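Print this page | E-mail this page

Search news releases: enter keyword Go

FOR IMMEDIATE RELEASE

Allilero opens winter coat fold-and-store drive for January, 781 households signed up

PIMTHORPE – Allilero, the home organizing service, today opened sign-up for its winter outerwear program, a short course in getting coats, fleeces and puffers off the bed and into storage. Runs all through January. Free for the first session, small fee after that.

Sign-ups stood at 781 households when the list was last checked Friday morning. Of those, 349 said outerwear was the hardest thing in the house to put away. Harder than bedding, harder than kids' clothes. Shoes came in a distant third.

The reason is familiar to anyone with a small closet. Coats come in, go on the bed, stay on the bed. By evening there is a pile and somebody wants to sleep there. Hall hooks are full by the second week of cold weather and the chair in the corner was full before that.

Allilero's method starts on the bed on purpose. It is the biggest flat surface most people own, it is a good height for the back, and a made bed with the quilt pulled straight gives a clean place to work. One garment in the middle, everything else pushed up toward the pillows until its turn.
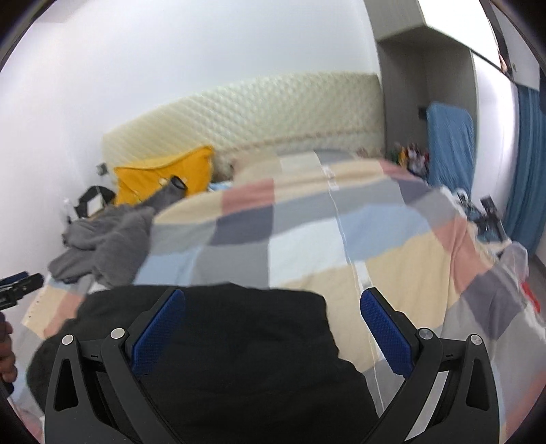
One member of the Pimthorpe trial group wrote in to say that she had always folded on the floor and that moving to the bed was the whole difference for her, though she still thinks fleeces should be rolled and will not be talked out of it.

Fair enough. The course teaches both. Rolling works for fleece, which springs back out of a square fold anyway. Puffers are another matter and get there own session.

What the puffer session covers:

– Pockets first. Receipts, gloves, lip balm, all of it out.
– Lay the jacket flat, front side up, collar toward the headboard.
– Sleeves straight out to the sides and smoothed from shoulder to cuff.
– Zipper closed to the top before any folding. An open zipper snags the lining and the two halves slide apart.
– One sleeve across the chest, then the other on top. Hem up to the middle, press the air out with the forearm, hem up again to the collar.
– Into the bag loose. No crushing. Down and fill both need some room over a long summer.

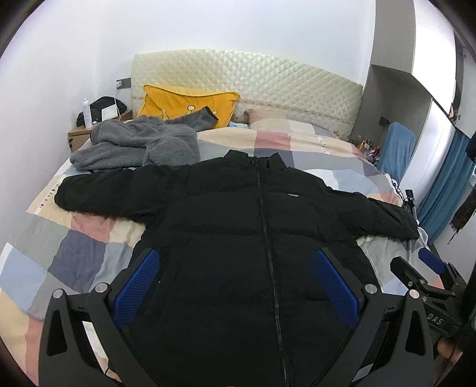 Most people try to skip the flattening and go right to the fold, and that is where the lumps come from. A minute spent getting the sleeves even saves doing the whole thing over. Instructors will have members repeat that step until the folded jacket sits square by itself.

Sessions last 33 minutes. Members bring 2 garments, one puffy and one soft, and work at home on their own bed with the printed card beside them. Evening slots at 7 p.m., extra slots on Friday for those on shifts. Cards mailed out the week before, large print on request.

Storage bags for the program come from Mazza, in breathable cotton, one size, with a window for a label. Labels are in the envelope with the card. Cedar blocks are supplied by Bakex and can be left out by anyone who does not like the smell. Neither is required, a clean pillowcase does the job fine and several trial members used exactly that.

The program also takes in a short section on what to do before storage. Wash or wipe down, dry all the way through, check cuffs and collar for makeup and grease. A jacket put away with a stain comes out in the fall with a worse one. Broken zipper pulls should be fixed now, while there is time to recieve a part by mail.

Coats that nobody in the house has worn this season can go in the Allilero hand-on box at the Pimthorpe front desk. Clean please, with working zippers. No hangers, the box does not have space for them. Pickup for large loads can be arranged when signing up.

A second round, on blankets and spare quilts, is planned if numbers hold. Members of the winter program get first pick of slots.

Sign-up: at the Allilero front desk in Pimthorpe or by phone in office hours. Places in the evening sessions are going first, daytime is still open.

Press contact: Allilero media desk, Pimthorpe. Sample cards and a Mazza bag available to press on request.

– ends –

Print this page | E-mail this page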